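A Day at the Bullerstead Wool Mill Open House
2021-06-15
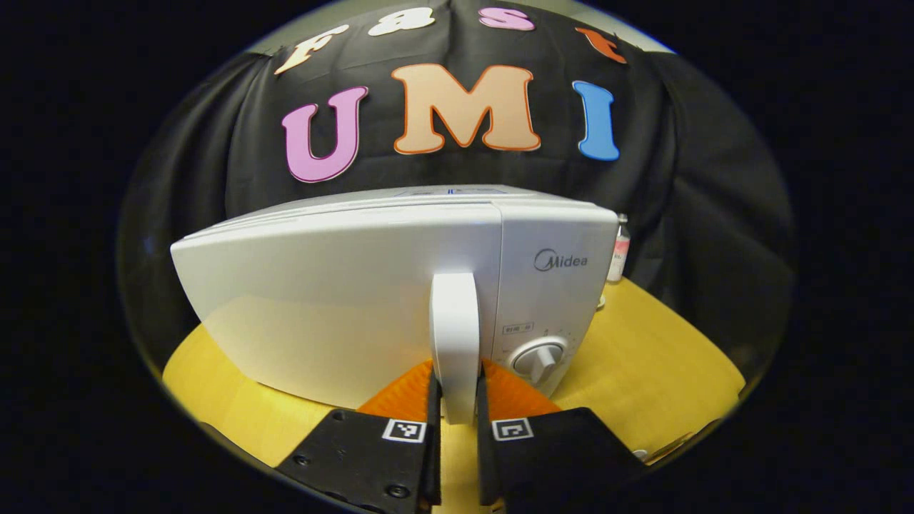
Photo: Snædís Vigfúsdóttir

I have been knitting for most of my life and had never once seen yarn being made, so when the Varkwood spinning mill at Bullerstead put out word that it was opening its doors for a day, I signed up before I had even checked how far the drive was. (Far. Worth it.) Snædís came with me, partly because she spins at home on a wheel and partly because she is the only person I know who would happily get up at that hour to look at machinery.

The mill sits at the bottom of a steep lane beside a stream, and you smell it before you see it. Raw fleece has a sweet, greasy, barnyard kind of smell, and I love it, though I know plenty of people don't. We parked in the field across from the gate and walked in past a row of wool bags as tall as I am, each with a farm name written on a paper tag. You could peek in the top of the open ones, and our guide told us to go ahead and put our hands in. Mine were soft for the rest of the day from the lanolin!

First stop was the sorting table. The sorter throws a whole fleece out in one movement, the way you'd throw a sheet over a bed, and it lands all in one piece with the shape of the sheep still in it. Then she goes around the edges pulling off anything too dirty or too coarse, and splits the rest by feel. She let us try. I put a handful of britch wool in with the shoulder wool, and she moved it back without saying a word. The shoulder wool on that fleece was gorgeous, fine and springy with a tight little crimp all the way along.

Next came the scouring room, which was hot, loud and steamy. The wool goes through 4 long tanks, each one cleaner than the last, with rakes nudging it along very gently. If you agitate it too much it felts, and then you have a very expensive rug. I had always pictured something like a giant washing machine, and it is so much slower and calmer than that. The wool comes out the far end a completely different color from how it went in. One fleece that I would have sworn was brown turned out to be cream.

Drying is done on racks when the weather allows, up in the loft with the slatted walls open to the breeze. We climbed up for a look and stayed longer than we were supposed to. There was gray wool on one side and white on the other, and the light coming through the slats in stripes. Snædís took a lot of pictures up there.

The carding machine was my favorite, and it has its own name. Everyone at the mill calls it the Kirkegaard, after the engineer who rebuilt it, and they talk about it the way you'd talk about an elderly aunt. It fills most of a room. Big drums covered in fine wire teeth turn against each other at different speeds, the clean wool goes in at one end in tufts, and at the other end a web comes off so thin you can read through it. I know that because the carder held our visitor leaflet up behind it to show us. The web gets divided into narrow strips and rubbed into soft rope, and that is what goes to the spinning frame.

I asked how often the wire needs replacing and got a wonderful, very long answer, most of which I didn't follow. What I did take in is that it needs grinding to keep the points sharp, that grinding takes two people, and that neither of them will let anyone else near it.

Spinning itself is fast. After the slow business upstairs, it was a shock to see all those bobbins filling at once. The spinner walks up and down and fixes breaks with a little flick of the fingers, and she does it without stopping the frame. I tried to watch exactly what she did and missed it every time, even when she slowed down for us. Then the singles are plied, steamed to set the twist, and wound into skeins. They make a two-ply and a three-ply, and I came down firmly on the side of the three-ply, which is rounder and shows off cables beautifully. Snædís disagrees. She thinks the two-ply has more life in it, and we argued about it most of the way home.

We had our lunch outside on the wall by the stream, cheese rolls and a very good rhubarb cake from the table by the gate, and then went back in for the dye demonstration. They were working on a shade called Feltano, a deep mossy green that has been on their color card for years. The dyer mixes it from three powders, and she showed us how a tiny bit more of the yellow takes it somewhere else entirely. She keeps a notebook with a snip of yarn taped beside each batch, going back to the first one. I could have spent the afternoon just turning those pages.

The shop was at the end, of course. I bought a 500 gram bag of the natural gray in three-ply, enough for a vest, and two skeins of Feltano with no plan for them at all. There were also mill ends in a bin by the door, and a woman ahead of us was going through it with enormous concentration, so we left her to it.

A few practical notes if you'd like to go. The next open day is in April, and the sign-up sheet is usually posted at the shop a couple of months before. Wear flat shoes with a good grip, as the floor in the scouring room is slick and the loft stairs are steep. Tie back long hair, and leave scarves in the car, even the ones you knitted yourself and wanted to show off. Ear plugs are handed out at the carding room door. The ground floor is all on one level, but the loft can only be reached by the stairs. Bring cash for the cake.

I cast on the vest that same evening. The yarn still has a little of that fleece smell in it, and I'm nearly up to the armholes.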